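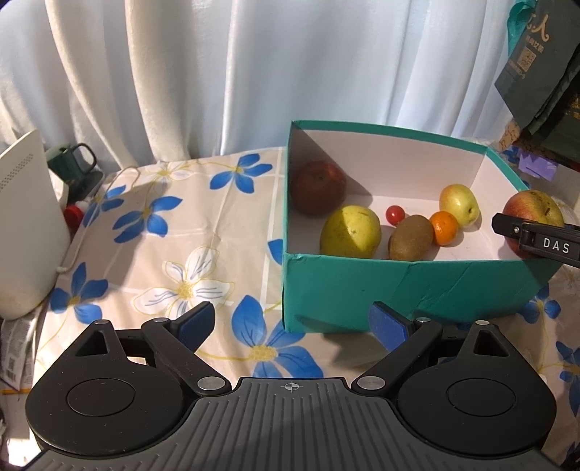 How long does mixed fruit keep in an open box? Three days on a cool table, and longer for the apples if the soft fruit comes out first.

Curato > Kitchen > Galleries > Fruit Box

Print this page | E-mail this page

Mekonnen packs a small mixed box in July and again in winter. The box is teal cardboard, white inside, and it sat on the blue flowered tablecloth with an apple, a pear and a kiwi in it, among other fruit. Eat the tomatoes and kiwis early. Pears are ready when the neck gives a little under the thumb.
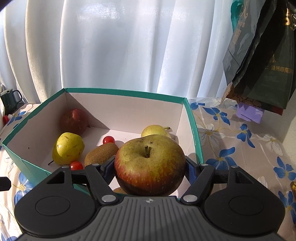 Wubit Negash wrote that she keeps her pears in a separate bowl, stem up, and turns them every 2 days so they don't bruise on one side.

One large apple is yellow-green on top and red and orange lower down. It can be eaten raw or baked. For baking, core it and allow 500 ml of water in the dish for a full tray.

Posted 18 February 2019

Print this page | E-mail this page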